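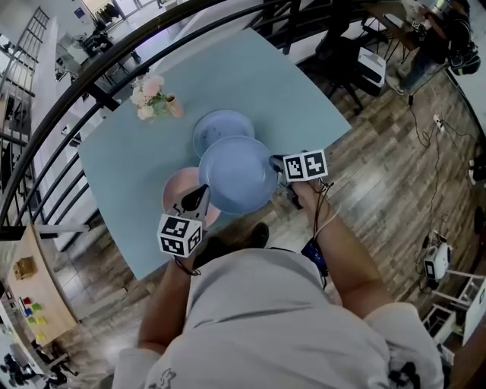
Grenach plates in three colors - my review after one winter

I bought these plates in December, when I finally accepted that my old white ones were finished. Four of them had chips on the edge and one had a crack that I could feel with my fingernail. I wanted something with color, and I did not want to pay as for a wedding present. My friend Delyth Ellis sent me a link to the Grenach set and I ordered it the same evening.

The set is sold as mix and match. You choose the colors yourself and pay for each plate, 58 for my whole order with delivery. I took blue, pink and a pale one which the shop calls lavender. On my screen it looked more purple. In daylight it is between lavender and light blue, and in the evening under the lamp I would say it is simply blue, only weaker. If you want a real purple, this is not it. I was a little disappointed the first day and now I like it the best of all.

The pink is a soft pink. I was afraid of a candy color and it did not happen. The blue is the strongest of the three.

Size. The blue plate is larger than the others, and you should know this before you order, because the shop page shows all colors in one row as if they are the same. My plates do not make a nice even tower. I put the blue at the bottom and the other two on top, and then it is stable. If I forget and put the blue on top, it slides a little when I close the cupboard. The blue one measures 28 cm across. It fits in my dishwasher only in the back row, and in the front row it stops the spray arm from turning. Please measure yours first.

Daily use. I eat from them every day, mostly soup with bread on the side, buckwheat, eggs, sometimes a piece of fish. The surface is smooth and food does not stick. Beet juice came off the pink plate with ordinary soap, also when I left it until the morning. Tomato sauce the same. The knife leaves thin gray lines on the blue one, which you see only if you turn the plate to the window. I rubbed them with baking soda and most of them went away.

In the microwave the blue one becomes quite hot on the rim, so I take it with a towel. The pink and the lavender stay comfortable for two minutes. I don't know why there is a difference, I wrote to the shop and got a polite answer with no information in it.

How they look on the table. My table is light blue, and I worried that blue plates on it would be too much. It is fine, the large plate is darker and you see it well. The lavender one is quieter there. With pale pink and white flowers and a small peach cup or vase the whole table looks like spring, and this was my idea from the beginning. On my sister's brown table they looked more ordinary, but she also has a strong tablecloth with a pattern.

My neighbor Oksana Levchenko has the Minico plates, which cost less. I borrowed two for a weekend to compare. Minico is lighter in the hand and has a higher edge, better for soup. But the color is flat and on one of hers it is already worn in the middle. For children I would take Minico. For adults who like to set a table, Grenach.

What I did not like: the price stickers. They are glued to the eating side, and the glue stayed after hot water, after soap and after vinegar. Sunflower oil helped in the end, with an old cloth and some patience. Also the box had only one sheet of paper between the plates. Mine arrived whole, Delyth had one broken and they sent a new one in a week.

I give four stars out of five. I will order a second pink one when it is in stock again, and maybe the green, if somebody can tell me what green it is in real life.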